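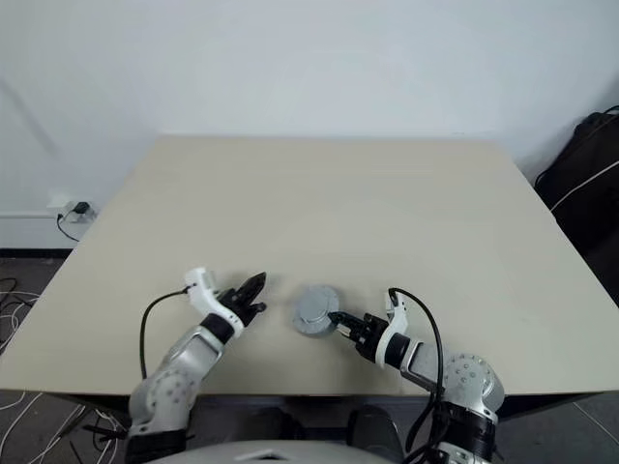

Gripper trial: frequently asked questions

What is being compared?
Two sets of fingers for the same two-arm robot. One is the Dalix tapered finger, the other is the Kenier flat pad. The arms, cameras and controller stay the same for both.

What is the task?
Handling a small motor and its cover. The cover is round and low, so there is not much to get hold of. The fingers have to meet it at the rim without pushing it across the table. Inside the motor there are copper windings, and we do not want the fingers scraping those.

Why use a wrist camera as well as the head camera?
From the head, the arm often hides the point of contact. The wrist camera looks along the finger and shows where the tip has gone, for example into the bore at the middle of the hub.

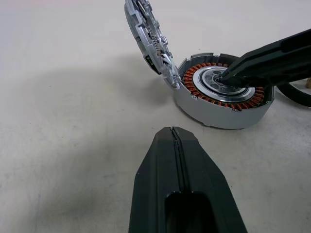 Catterall wrote in to say that a tapered tip will find a bore easily enough, but that the same tip tends to skate on a smooth rim, and asked whether we score the two separately. We do. Bore contact and rim contact have their own columns in the results sheet.

How many runs are in the results?
The current sheet has 426, all made with the Nastora controller. Runs stopped by an operator are kept in and marked as stopped.

Do both arms have to touch the part?
No. One arm can work on the rim while the other waits close by. A run is only marked down if the waiting arm knocks the part. 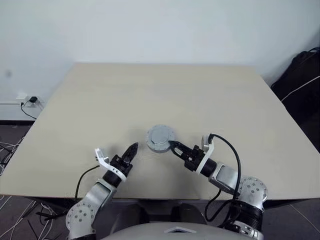
Setting up your own trial

Which table should I use?
Any flat, matt table in a plain colour. Shiny tops give reflections that upset the wrist camera.

How should I run the wrist cables?
Leave a loop long enough for a full turn of the wrist, then move each arm slowly to its limits before the first run.

Do I need to recalibrate after changing fingers?
Yes. The Dalix fingers are longer than the Kenier pads, and the old tip position will be wrong. Load the new finger file, then touch off at two points on the table.

Page last changed 2020-06-10.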